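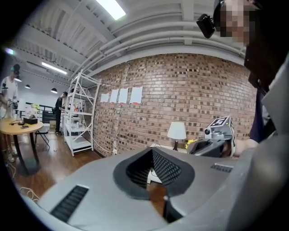
TV & Streaming

Home | News | Reviews | Newsletter | Archive

Good news for everyone who wrote in begging for more Nisach: the second season is coming! Bramero put the word out on 09/04/2018, and our inbox has been a happy mess ever since (275 messages and still climbing, most of them in capital letters).

If you missed the first season, you have time to catch up, and I really think you should. It's a slow-burning family comedy set in a ferry town called Sketa, where three grown sisters come home to run their late father's radio station and can't agree on a single record to play. The pilot is a bit stiff. Stick with it. By the fourth episode, the one with the all-night telethon, I was laughing so hard I had to pause it twice, and then the last scene on the dock had me in tears. I've watched it four times now and it still gets me.

The new season runs ten episodes, up from eight, and picks up the morning after the storm. The whole main cast is back — yes, including the middle sister, so you can all stop worrying about that suitcase. The writers have also promised a lot more of the rival station across the water, which was my favorite part of the finale and got maybe five minutes.
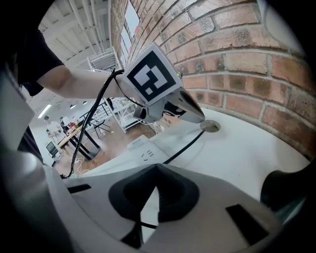 The theme song is staying too, thank goodness. Chukwu, the band behind it, recorded a longer version back in March, and it plays in full over the opening of the first new episode. I've heard a short clip and the horns are huge!

Now for the fun part. Bramero is holding an early screening of the first two episodes, and more than 500 seats are up for grabs. We have 100 of them set aside for newsletter readers. Reply to this email with the word FERRY in the subject line and tell us your favorite moment from season one, and we'll draw names at the end of the month. One entry per person, please, and each winner can bring a guest.

Next issue I'll be ranking every song the sisters fought over, all 183 of them — send me your number one before then and I'll print the best arguments.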